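Noodles on the Move: Following Lagman from Kitchen to Kitchen
Student Project Report
Food and Culture Elective
October 13, 2025

Why I picked this

I grew up eating noodles out of a packet, so the first time I had a bowl of hand-pulled lagman I sat there poking at it, trying to find the end of a noodle. I couldn't. Each strand just kept going! That bowl is the whole reason for this project. I wanted to find out how the dish is made, why it changes so much from one cook to the next, and whether a beginner could get a decent bowl out of a dorm kitchen.

Background

Lagman is a dish of pulled wheat noodles served with meat and vegetables, and it is eaten across a big part of Central Asia. It is closely tied to Uyghur and Dungan cooking. The name is usually linked to the Chinese word for pulled noodles, lamian, and once you say the two out loud it's easy to hear why. Some versions are closer to a soup and some are closer to a stir-fry with sauce. Lamb or beef is common, along with peppers, onion, garlic and tomato. Star anise shows up in some pots and not in others, and people have strong feelings about that.

What I did

I started in March with library books and cooking videos, then moved on to the kitchen in Wellulholm, our residence hall. The stove there has four burners and two of them are slow, so I did all my boiling on the back left. Over the project I made 11 batches of dough. Each one used 300 grams of flour, with water, salt and a spoon of oil. I changed one thing at a time – the resting time, the amount of salt, or the type of flour – and wrote down how far the dough would stretch before it snapped.

I also ate lagman at Helau, a small place a bus ride from campus, and asked for the soupy kind on one visit and the fried kind on the next. Both were great. The fried one had crispy edges that I still haven't managed to copy.

What I found

Resting is everything. Dough that sat for half an hour tore in my hands. Dough that sat for two hours, oiled and covered, pulled out like a rubber band that had given up fighting. Salt helped too, but past a certain point the noodles tasted like the sea and my testers complained.

Bread flour beat all-purpose flour for stretch, though I liked the softer bite of all-purpose in the soup. My six testers (all from my floor, all hungry) were split on this. They did agree that the sauce was better the next day.

The hardest part was getting even strands. I learned to roll the dough into a long rope first, coil it on an oiled plate, let it rest again and only then pull. Batch 7 was the first one where I didn't end up with a mix of shoelaces and dumplings, and I may have yelled.

Problems

My notes from the early batches are messy. I measured water by cup at first and by weight later, so those results can't really be compared. I also didn't control for room temperature, and the kitchen gets very warm when somebody is baking.
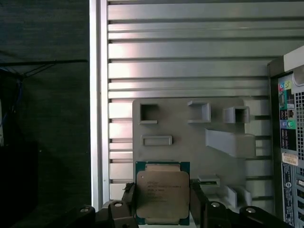
A processor held by its edges, and a motherboard with its CPU socket.
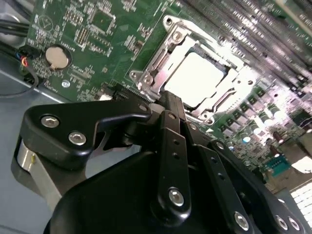 Can the dough be made the night before?
It keeps well overnight in the fridge if it is coated in oil and covered tightly. Take it out an hour before pulling so it can soften up again, or it will snap.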